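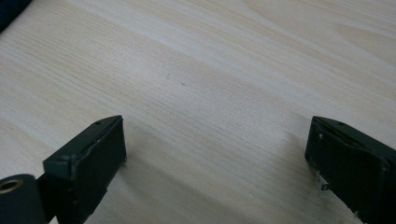
Re: [tusitach-data] folding episodes, how many and which kind?

Hello all,

Thank you for the questions. I was one month without reading the list, so excuse me that I answer only now. I put my answers between your lines.

> We are starting a cloth set at Skundurcombe for the same
> policy as you, with the hand-held grippers. Before we
> record too much I would like to know what you do at
> Lalthorpe. First, how many episodes do you have per
> garment, and did you stop at some number on purpose?

We have 80 episodes for each garment in the first round. There was a purpose, but it was a modest one: 80 is what one person can record in a working day with the breaks and without becoming careless. In the beginning we wanted 500 for one single shirt. We stopped this plan early, when we looked at the paths of the hand and they were all nearly the same path. I would prefer more garments with fewer episodes each. The total of 500 is now our goal for the whole folding task, and we are not yet there.

> Second, do you record only complete folds, from flat
> cloth to finished stack? Our operators ask if they may
> begin from a half folded state.

Yes, they may, and I ask you to do it. We record complete folds and we also record short episodes which begin with the cloth already folded once or more. In a short episode the operator must only find the folded edge, come to it with open fingers and take it. This approach is the part where our policy fails the most. It closes the fingers too early, above the cloth or beside it. With only complete folds you get very few examples of this moment compared with the hours you spend.

For the short episodes please change the start position of the hand each time. We have a rule that the operator must start from 5 different places before a place may be repeated. Some of the starts should be with the cloth far to one side of the view, or with nothing but table between the fingers, so the policy learns also to search a little.

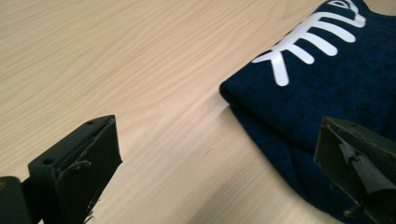 Navy cloth with the fish skeleton print, fingers open, bare table between them.

> Third, plain cloth or printed cloth? One of us thinks
> that prints will make the model look at the picture
> and not at the edge.

I had the same fear. My present opinion is that you should have both kinds and write in the log which is which. A strong white print on dark blue is easy to see, and the model can use it to guess how the garment lies on the table. This is useful as long as it is not the only sign. When all your garments have a print in the same place, then yes, I expect a problem with the first plain one. We keep the fish garment in the set and put it in many different directions — sometimes the head of the fish is near to the hand, sometimes the tail, sometimes the print goes out of the view at the top. The log has one column for "print visible" with yes, no or partly. I recommend this column very much. We added it late and had to watch the old episodes again to fill it.

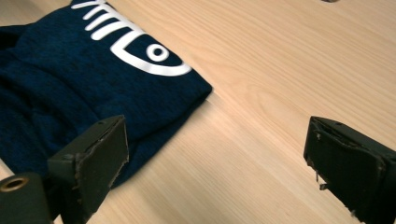
About the table I want to add something which you did not ask. We work on pale wood and dark cloth gives a very clear border there. It is comfortable for the labeling, but it is also a danger. Light cloth on a light table is a different task for the model and we have almost no examples of it. If your table at Skundurcombe is darker, please do not cover it to make it look like ours. Two different tables are worth more to us than two equal ones.

> Last, the finger pads. Ours are quite damaged after
> some weeks. Do you throw away the episodes with bad
> pads, or replace the pads every day?

We do neither of these. Our Ongart fingers have pads with frayed edges and some small pieces that hang from them, and we continue with them. The cameras see the pads in every moment of every episode, and the real gripper will have worn pads as well. I think a mixture of new and old is correct. But there are 2 cases in which we stop:

- a loose strip is so long that it can touch the cloth before the finger does
- the pad turns or slides when the operator closes the fingers

In both cases we change the pads on left and right together and write the change in the log with the episode number. Please do not cut the loose strips with scissors in the middle of a series. It was done here once and then half of the series had a different look, with no note about it.

One request from our side. The upload script from Tusitach refuses an episode when the fingers never close. For the searching examples this is wrong, some of them end with open fingers and they are valid. We go around it with a flag in our local copy, but I would be glad if the flag could come into the common version. I can send the patch to the list, it is only a few lines. Does somebody know if the check is used also for another task, for example the cups? Then I would not like to touch it before we have spoken.

I will put our log template in the shared folder, in the subfolder for cloth. The column names are in English, the older comments inside are unfortunately not all translated.

With best regards from Lalthorpe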